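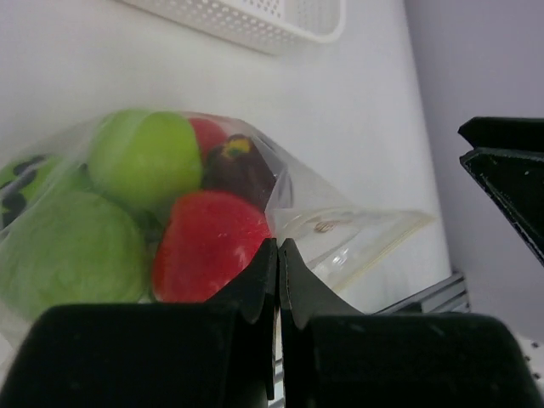 Section 7. Bag and Basket Practice Set

This section covers the first training task for the Sasta two-arm bench kit. You need the produce pack, one plastic basket and one clear bag. Complete the joint calibration in Section 6 before you start.

7.1 Prepare the work area

1. Switch off arm power at the rail. Leave the controller boards on.
2. Place the basket near the back wall, within reach of both arms.
3. Check that the cables can move freely through the full swing of each arm.
4. Load the bag and lay it between the two grippers.

Note: Use only the soft produce pieces supplied. Real fruit bruises and leaves juice on the fingertips.
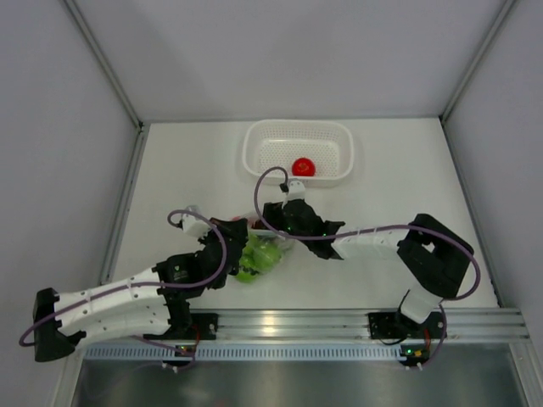
5. Switch arm power on and wait for the status light on each board to settle.
6. Send both arms to the ready position from the Nesine control panel. The grippers should stop short of the table.

Caution: Keep your hands outside the walls whenever arm power is on. The arms do not sense people.

7.2 Set the grip

Film is thin and slides easily, so the default grip for solid parts will not hold it. Open Grip Settings and choose Film.

1. Lower one gripper until the tips touch the bag.
2. Close slowly until the film gathers between the tips.
3. Save the position.

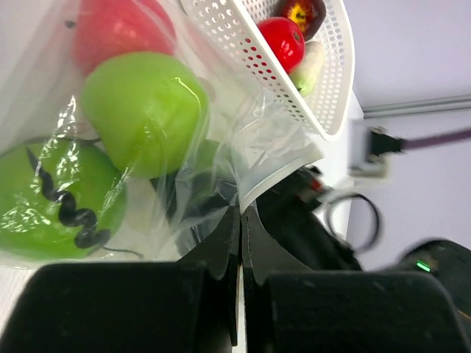 Figure 7-2. Gripper tips closed on the bag film, basket behind.

If the tips slip, wipe them with a dry cloth and repeat step 2. If error 309 shows, the fingers have closed past their limit. Open them fully and run calibration again.

7.3 Lift with two arms

1. Take the top of the bag with one arm.
2. Bring the second gripper in from below, with its fingers open on either side of the bag.
3. Close the second gripper gently. Stop if the film pulls tight.

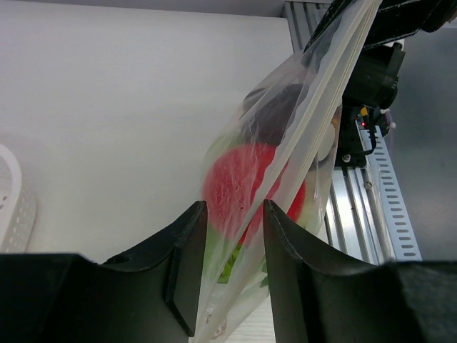
4. Hold for a few seconds before moving either arm. The bag may swing as the weight shifts.
5. Lower the bag to the table and open the lower gripper first.

Caution: Do not raise both arms at full speed with a loaded bag. Stay in Slow mode until you have a saved path that runs cleanly.

7.4 Care

Check the fingertips for wear after some 2,000 grips. Replace the bag when the film splits or turns cloudy. Spare bags and tips can be ordered from the Brernwood parts desk. Give the kit serial number, printed on the warranty card, with your order.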